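The Mug Run

My aunt Birsen got the invitation and I got the job of driving her, so that's how I ended up at the Dalanum open day with a paper name tag that said BIRSEN ÇINAR'S GUEST. They'd spelled everything right except "guest," which had two e's in it. I wore it all afternoon anyway.

You have to understand that Aunt Birsen did not want a robot. She wanted the free lunch, and she wanted to see whether Zübeyde Gezer, who used to teach piano upstairs from her and now apparently sat on some panel about home care, had really gone blonde. (She had. It looked great, and my aunt was quiet for a good ten minutes.)

Dalanum is out past the old Baysal flour mill, in a low building with a lot of bike racks and hardly any bikes. There was a coat rail in the lobby and a table of little cheese pastries, and a young woman with a clipboard was trying to split us into groups of four. People who have come for pastries don't like being split into groups of four. A man behind me said he'd been promised he could stay with his brother-in-law, and she wrote that down on the clipboard as if there was a column for it.

We got Jade Cropper as our guide. She was tall and friendly and had clearly said everything she was saying to us at least twice that day already, because she'd start laughing a second before her own jokes. She walked us down a hallway and told us the project was called Dirent, and it was meant for people who live alone and can't get up easily, and that before any arm went near a real bedroom it had to spend a long, long time in a pretend one.

"How long?" said my aunt.

"This week's version has done 1,906 runs," said Jade.

"And does it ever break anything?"

"All the time," said Jade, and laughed, properly this time, I think.

The pretend bedroom was on a wall. I mean it was on a screen, a huge one, in a room with folding chairs, and I could feel my aunt's disappointment come off her like heat off a stove. She'd put on her good shoes! She had expected to shake its hand. She sat down in the front row with her purse on her knees and her coat still buttoned, and I sat next to her, and a man named Barış Aydoğan, who had a keyboard on his lap, waved at us without turning around.

"So today we're asking it for the mug," he said. "Just the mug. Nothing else gets touched. Everybody ready?"

I want to say I was too cool for it. I was not. I leaned forward with everybody else.
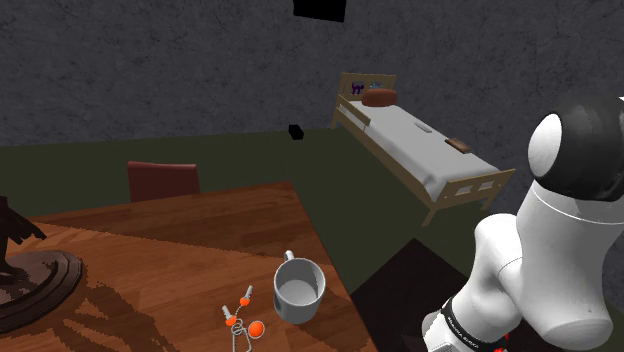
"Whose room is it?" said my aunt.

Barış turned around then. I don't think it was a question he usually got. He said it wasn't anyone's, they had a big library of things, furniture and cups and toys and so on, and the computer threw them together differently each time so the arm wouldn't get used to one arrangement.

"Somebody sleeps there," said my aunt. "There's a pillow. And there's a cat up on the headboard."

"It's a purple cat," I said, not helping.

"I had a purple coat," said my aunt. "What's wrong with purple?"

Jade asked, very nicely, if we had any questions about the arm. My aunt did not have any questions about the arm. She wanted to know why the walls were so gloomy, and who would choose that dark gray for a person who is stuck in bed, and whether anyone had thought of a curtain. She wanted to know what the spiky thing on the table was and who was going to dust it. Then she wanted to know about the black cube hanging in the air, and I have to say I'd been wondering about that one myself.

"Oh, those just get dropped in," said Barış. "You stop seeing them."

"I wouldn't," said my aunt.

And then the arm went for the mug. It took 60 seconds, there was a clock running in Jade's hand, and for most of them it hardly seemed to do anything. It leaned. It thought about it. It leaned a little more. A boy behind us started whispering "go on, go on" and his mother didn't shush him. When the mug finally came up off the wood the whole room clapped, grown people in winter coats, and Barış went pink in the ears.

My aunt clapped too, but late. She was looking at the bed.

Zübeyde Gezer found us afterward by the pastries and the two of them kissed on both cheeks and lied about each other's health. My aunt told her the robot was very polite. She said it needed a window. Zübeyde said she would bring it up with Defne Altıntaş, who ran the whole place, and my aunt said, bring up the chair too, that's a nice red but it's only the one, where's the visitor supposed to sit?

We took the Istorham road home because she likes the poplars. She didn't talk until we were past the gas station, and then she said, "Your uncle never could reach his tea, at the end. I'd put it down and he'd look at it."

I said I remembered. I did, a little. I was twelve and mostly remember the radio.

"Sixty seconds isn't so bad," she said. "I was sometimes in the garden longer than that."

She signed up for their mailing list, by the way. She'd done it while I was getting the coats. They send her a newsletter now and she calls me up to read me the parts she disagrees with, and last time there was a picture of a new pretend bedroom in it, and she made me hold on while she got her glasses – she wanted to check if they'd put in the curtain.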